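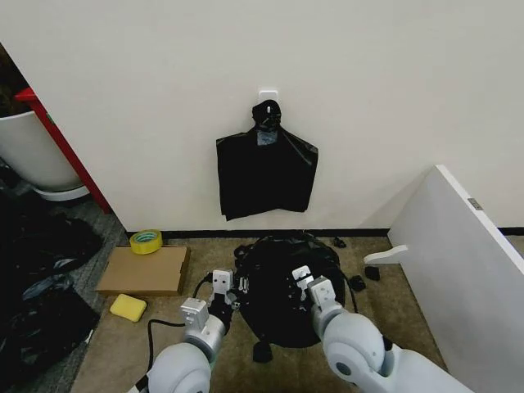 Vision Insurance FAQ: the stuff people keep asking me

I handle benefits for a small office in Fornport, and every November my inbox fills up with the same questions about eye coverage. So I finally wrote my answers down! Last updated January 29, 2025.

Isn't my eye care covered by my regular health plan?

Partly, maybe. If you get an eye infection or scratch your cornea, that's usually a medical visit and your health plan picks it up. Routine exams, glasses and contacts are a different story (for adults, anyway). That's where a vision plan comes in.

What's the difference between a vision benefits plan and a discount plan?

With a benefits plan you pay a premium every month, then a small copay at the exam, and you get an allowance toward frames or contacts. A discount plan is more like a club card: you pay a yearly fee and the shop knocks something off the price. My coworker Asif Soomro has perfect eyesight and just buys a cheap pair of sunglasses now and then, so a discount plan suits him fine. I'm blind as a bat and want the allowance.
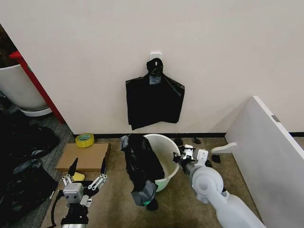 One more thing on discount plans, they don't pay anybody on your behalf. You pay the full discounted price at the counter, so bring your card and ask for the price before they order the lenses.

How often can I get new glasses?

Read your booklet on this one, please! Plenty of plans cover an exam every 12 months but frames only every other year. Rizwan Zaidi in our shipping room sat on his glasses 3 weeks after he got them and had to pay for the second pair himself. He's still sore about it.

Can I use my allowance for glasses and contacts in the same year?

Usually you pick one. I wear contacts most days, so I put the allowance there and keep an old pair of glasses for evenings.

Do I have to go to an in-network eye doctor?

No, but you'll probably pay more and fill out a claim form.

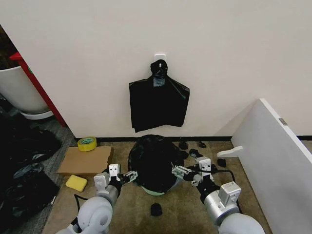

Keep the itemized receipt, too, because a plain credit card slip won't do. Mine took about five weeks to come back the one time I went out of network.

What about LASIK?

Most plans I've looked at treat it as elective and offer a discount at certain clinics. Get the quote in writing.

I missed open enrollment. Am I stuck?

Maybe not. Getting married, having a baby or losing other coverage can open a special window, and you can often buy a plan on your own any time of year. Ask whether there's a waiting period first.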